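Benovia Family Law Information Group
Minutes of the March meeting, held in the meeting room at Hirnlow

Start: 6 p.m.
Present: members of the working group, two guests from the Turnomora legal advice desk
Apologies: received from the Maeng office

1. Minutes of the last meeting
The minutes were read and accepted with one correction. Under item 4, "custody" should read "guardianship".
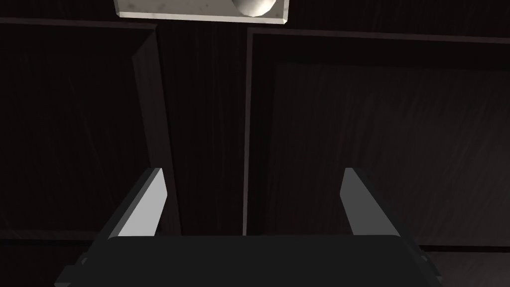
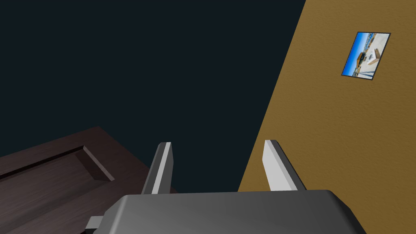 Both pictures: computer-rendered views with an open gripper.

2. Leaflet on registration of marriages
The leaflet explains how a couple can register a marriage which was held only in a religious form. The new draft was discussed page by page. The members found the language still too difficult, mainly in the part on witnesses. It was agreed to write "the person who signs with you" at the first place and to use "witness" after that.
The guests from Turnomora asked that the leaflet say clearly what happens if the registration is late. The present text says only that a late registration "may be refused". The group did not want to promise more than the registrar's office has confirmed in writing. The sentence stays for now, and the office will be asked again.

3. Questions received by the advice line
The advice line received 339 calls in the last quarter. Many callers asked about maintenance after separation, and some 6 of them were sent on to a lawyer the same day. The other calls were mostly about documents — lost certificates, names spelled in different ways, and translations without a stamp.
One member proposed to keep a separate list of the spelling problems. Agreed.

4. Translation
The Maeng office sent a written note. The translation of the inheritance page is ready, but the table of shares was not checked by a second reader. The group decided not to publish the page before this is done. The older version stays on the website with a line at the top saying that it is under review.

5. Training evening
The training on how to speak with callers under 18 will be repeated in Hirnlow on a Saturday in May. Places are limited, and members who missed the first evening go first. The Turnomora desk may send 2 persons.

6. Other matters
The key for the side door must be returned after each use.

Actions
Registrar's office to be written to again about late registration — secretary
List of spelling problems to be started — advice line
Second reader for the table of shares — Maeng office

The next meeting will be in April, same room and same time.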